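Home Tickets Knowledge Base Linen and Laundry Log In

Llewellyn Guest Apartments – Facilities Log
Duvet cover, ginkgo print: insert shifts, cover goes on wrong way round
Monday, February 10, 2020
Posted by: Linen Desk

Status: Open, workaround in use
Location: Belance building, second floor
Item: Trondis duvet cover, thin white cotton, ginkgo leaf print

Problem as reported: After a change of bedding the insert slides to the foot of the bed and leaves the top 10 inches of the cover empty. Second complaint, same rooms: beds made with the cover inside out or with the opening at the head end.

History: The covers were put into service in December to replace the plain Batmont stock. The order was for 50. The plain covers had corner ties. The ginkgo covers have none, and the inserts still have their loops, with nothing to fasten them to.

Step 1. Checked insert size against cover size. Both match the label. Washed one cover at the normal setting and measured again. No shrinkage worth recording. Size ruled out.

Step 2. Checked the closure. All buttons present on the covers pulled for inspection. One buttonhole frayed, set aside for mending. Closure ruled out as the cause of the sliding.

Step 3. Checked how the cover is being put on. Staff had been shaking the insert down from the opening, which worked with the tied covers. Without ties the top corners of the insert never reach the top corners of the cover.

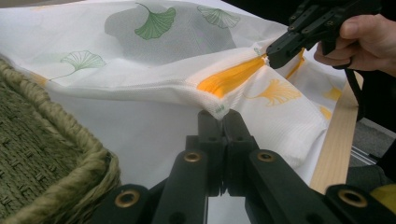 Orientation is a separate fault. The instruction card says "print side out," and on this fabric that is not enough to go by. The cloth is thin enough that a leaf on the layer underneath comes through as a large faint gray shape, so a quick look can find leaves on either face. Color is a better check. Green leaves and yellow leaves both appear on the same cover, and the sharp, full-color ones are the printed face. Go by those and ignore the gray ones. Feel for the hem as well before lifting, as the edge is easy to lose in the folds.

Workaround: Turn the cover inside out, reach in to the two far corners, grip the insert through them and turn the whole thing back over. Hold both corners until the insert is down to the foot, then button. Tested on 6 beds. Insert still in place at the next change on all of them.

Permanent fix: Sew cotton tape ties into the corners. Tape requested, 50 yards, not yet received. Covers with ties added go on the upper shelf, untreated ones stay on the lower shelf.

Still to do: reword the instruction card, return the mended cover to stock, recheck after the tape arrives.

Recent tickets
Pillowcases missing from Belance linen closet
Dryer lint on dark blankets
Fitted sheets coming off at one corner
Mattress protector sizes, second floor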